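Trollness bench notebook
Shirt folding by hand-held gripper
June, entry started 9:30

Carried over from last entry: sleeve grasps were the weak part of the first batch. Going through the log with Piret, most of the bad episodes fall into one group. The operator takes the cuff too close to the edge, closes, lifts, and the cloth rolls out of the pads on the way across the body. The policy trained on that batch does the same thing in the same place, so it has at least learned what we showed it.

Plan for this session: 30 new demonstrations, one gripper, one shirt, collar toward the back of the table. Single-hand fold only. Sleeve in first, then the hem up. The two-handed version waits until the second gripper comes back from Jetthorpe.

Setup notes

Jaw width calibration redone before starting. Open fully, close fully, hold two seconds at each end, repeat. The first try gave a closed width that jumped between two values. Left finger mount had worked loose by a quarter turn on one screw. Tightened it, ran the calibration again, values now stable. Worth adding to the start checklist.

Mapping pass: slow sweep of the table and backdrop, no cloth contact, then straight into the demos without powering down. The plain black fabric gives tracking very little to hold on to, so keep the table edge or the foam letters in view when turning. Last time we lost pose on the turns to the right, where there is only cloth.

Exposure locked. With auto exposure on, the black backdrop pushed the table to near white and the marker corners washed out. Set it once against the bare tabletop and leave it.

Demonstration procedure, as used

1. Drop the shirt from elbow height, then turn it by hand until the collar points to the back. Do not smooth it.
2. Start with jaws open over the near side of the table.
3. Approach the sleeve low, fingers on either side of the fabric, pads just touching the table.
4. Close slowly. Pause half a second before lifting.
5. Carry across no higher than a hand's width. Release fully open before backing off.
6. Return to start pose. Stop the recording there and not before.

The pause in step 4 is new. Piret Vītola wanted it out, on the grounds that the policy will copy the pause and we pay for it in cycle time. I kept it in for now. Without it the episodes mix closing and lifting into one motion and I can't separate a bad grasp from an early lift when I read the width trace. We can trim it later in the data if it shows up as dead time. 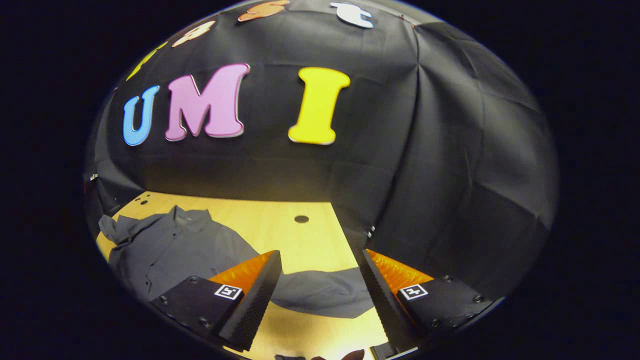 Gripper view, jaws open over the gray sleeve or flap. Collar toward the back of the table, both finger markers visible.

Results

30 recorded, 19 kept after review. Of the rejects, 6 were pose loss, all on the return move when I swung the gripper too fast. The rest were operator error: jaws not fully open at release, or recording stopped early.

Average length went up compared with the first batch, mostly from the slower close. Marker detection held through the grasp in all the kept episodes. Drops out briefly when a fold of fabric rides up over the finger plate, then recovers on its own. Interpolating across the gap is fine at this length.

Pads: the orange ones grip this fabric well on a single layer. On two layers they pick up the top one and leave the lower one behind – same as Espinoza reported with the towels. A deeper approach helps but drags the shirt toward the operator.

Open points

Merge the kept episodes with the first batch or train on them alone? I would train alone first, even though the set is small.
Second operator needed. All of this is my wrist angle.
Try the lighter fabric from the Astelwood box once the sleeve grasp is reliable.
Free up disk space before the next session, 220 GB left on the recording machine.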